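Search help topics Type your question Go

Ticket 2135: Broadband drops out every afternoon, Flomitau router
Status: Solved
30 views 3 comments

Hello all, and thank you in advance for reading, as I do tend to go on a bit. We're on the Flomitau business line in Tadley and have been very happy with it since we moved in last September. For the past fortnight, though, the internet has been going off after lunch. It comes back by itself after a few minutes, then goes again, and by teatime everyone has given up and is using their phones. Mornings are perfectly fine.

What I've tried so far, in the order I tried it:

Turned the router off, had a cup of tea, turned it back on. Lovely for the rest of that day, then the same again the next.

Changed the cable between the wall socket and the router for the spare one that came in the box. No difference at all.

Ran the speed test on your help page. It gives 200 when things are working, exactly what we pay for, and an error page when they aren't.

Asked next door. They're with Flomitau too and haven't had a single drop, so I don't think it's the line coming into the building (though I'm very willing to be told otherwise!).

I should say the room is one big open space with a wood floor, nothing in the way of thick walls, and the signal bars are full even while the pages won't load.

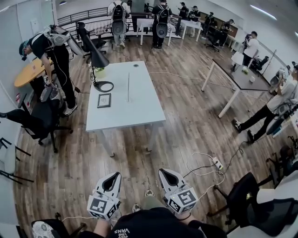 M. Higuchi

Update, 29th April. Your support desk rang me back, and what a patient person they were. They asked which lights were on during a drop, and I had to admit I'd never looked. So I sat beside the router with my sandwich and waited. When it went, the wireless light stayed green and the internet light turned amber, and the case was really very warm to the touch. I had put it on the window sill when we moved in, next to the Carus telephone base, and on a bright day the sun comes round to that side after lunch. I felt rather silly.

I've since moved it to a shelf on the shady side, standing upright as the leaflet says, with a gap behind it for the air to get through. The telephone base has stayed where it was. I also let the router do its update while I was at it — the button is under Settings, then System, then a little arrow I'd missed — and it took less time than the kettle.

Second update. Three bright afternoons now and not one drop. I left a long video call running on purpose to see, and it carried on quite happily until we locked up. I'm marking this as solved, but if it comes back in the summer I'll add to this ticket and not open a new one, so that the history stays together.

One small question while I'm here, if anybody knows: can the amber light be made to send an email? I had a good look in the menus and couldn't find anything. It isn't urgent in the least.

Was this helpful? Yes 3 No 0
Share this ticket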